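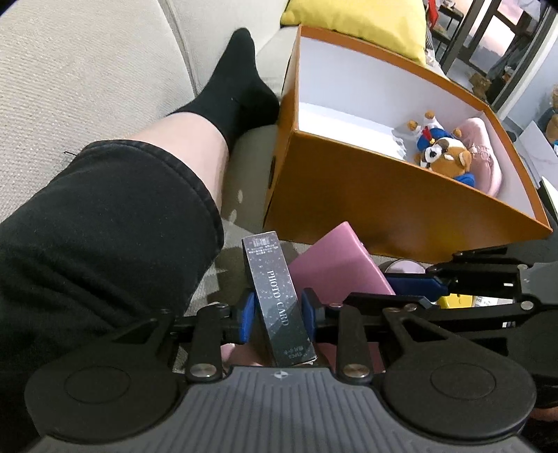 4 October 2025
Rain gauge comparison, Paltdale site

Big front came through overnight and we finally have a proper event to compare the gauges on! I've been waiting on this since we moved the tipping bucket in February, so I was down at the fence before breakfast with a torch and the dipstick.

Manual gauge read 87 mm at the morning check. I read it twice, then poured it into the measuring cylinder and got the same again. The tipping bucket logged less, which is what we expected in heavy rain, but the gap is smaller than it was at the old spot. Logger shows 327 tips for the worst hour. Some of those are very close together, and I want to go through them properly before anyone quotes a peak rate from this.

Wind was the fun part. The mast at Rernano lost its signal just before the front and came back on its own after the gusts had dropped off. So no peak for Rernano, very annoying. Galine kept going the whole way and the trace is a beauty: slow build, sharp change to the south-west, pressure jump right on the change. I've printed it and stuck it above the bench. Have a look when you're next in.

Power notes. Paltdale battery held up well. Galine was low by dawn but still above cut-off. The spare regulator is in the second drawer if it drops out tonight, please write it on the sheet if you take it.

File from the Paltdale logger has 2,889 rows after I took out the test tips from setting up. Raw copy is untouched in the usual folder, cleaned copy has "c" on the end. The clock was 184 seconds slow against the office one. I've corrected that in the cleaned file only, so don't mix the two when you line them up with Galine or the wind change will look late.

Poduval: no data yet. The creek is over the road and I'm not driving through it. The gauge there holds around two days of this sort of rain before the overflow fills, so there's time.

To do
- redo the level on the tipping bucket base, bubble is touching the line
- clean leaves out of the Paltdale funnel (did it this morning, there'll be more)
- check the plug at the bottom of the Rernano mast for water
- plot the gauges on one axis, hourly and then ten-minute
- ask whether we can borrow the second wind sensor again

Forecast has another band coming through tomorrow afternoon, lighter but steadier. Just what we want for the low-rate end of the comparison. Gauge emptied and reset, lid back on, gate latched.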